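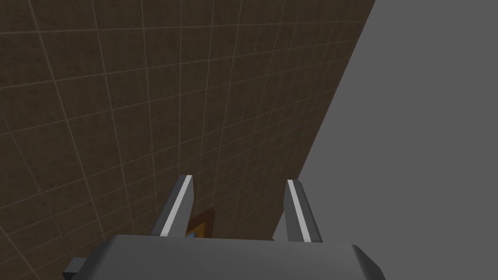 Unit 9. Recording demonstrations by remote control

In this unit you drive a simulated arm with a hand controller and save what you do as training data for a policy. Every recording holds the controller signal, the joint positions and the camera views, all on the same clock. Start with the wrist view, as it is the one you will rely on most. The fingers sit at the bottom with their tips open, and the small brown object between them is partly hidden behind the gripper body. That is normal for this view. It means you have to plan your approach before the object gets low in the picture, and if you lose it, back up and come in again. The white stripes on the inner faces of the fingers are useful for judging whether the jaws are centered.

Before you record

Log in to Irnora and open the Clindero scene set. Load the tabletop scene and wait for the controller light to turn steady. Do two or three practice runs with recording off. Most people move too fast at first. The arm follows your hand with a short delay, and if you correct during the delay you will overshoot and then correct again. Those wobbles end up in the data and the policy learns them.

Keep your wrist relaxed and your elbow on the desk. If your hand reaches the end of its comfortable range, hold the clutch button, move your hand back, and let go. The arm stays where it is while the clutch is held.
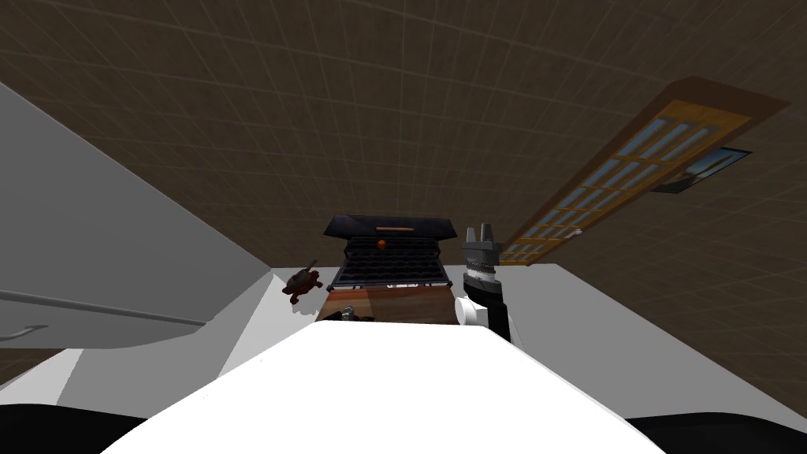
Switch to the outside view whenever you are unsure how high the gripper is. Depth is hard to read from the wrist alone. You can look at both views during a run, but the policy we train in Unit 10 gets only the wrist view, so don't make a move that could only be worked out from outside. If you catch yourself doing this, throw the run away.

What counts as a good run

A run starts with the jaws open and the arm still. Press record, wait one second, then move. Approach in one smooth path, close, lift, carry, set down, open, back off. Wait one second again and stop recording.

Small pauses are fine. Long ones are a problem — the policy sees many frames with no motion and may learn to stall at the same spot. Trim anything longer than two seconds with the Odukoya editor, and trim only at the start or end of a run.

Vary the starting pose. If all of your runs begin from the same place, the policy will have no idea what to do from anywhere else.

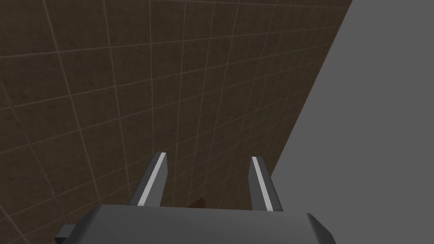
Figure 9.2. Wrist view with the jaws open and the object partly visible between them.

How many runs

Each pair turns in 200 runs. Last year's class pooled its work and had 3660 usable runs after cleanup, which was enough for the comparison in Unit 11. Failed grasps should be saved too, in the separate folder, with a one-line note on what went wrong. Don't relabel a failure as a success if you recovered on the second try. Mark it "recovered."

Swap drivers every 20 minutes. Tired hands make poor data, and two driving styles in one set give us something to talk about later.

Turning it in

Export from Irnora in the default format and upload to the course folder before noon on the due date. Put both names in the readme. Questions about the controllers go to Nnamdi Wike in Room 218.

Reading for next time: the Flameda notes on action chunking, first half only.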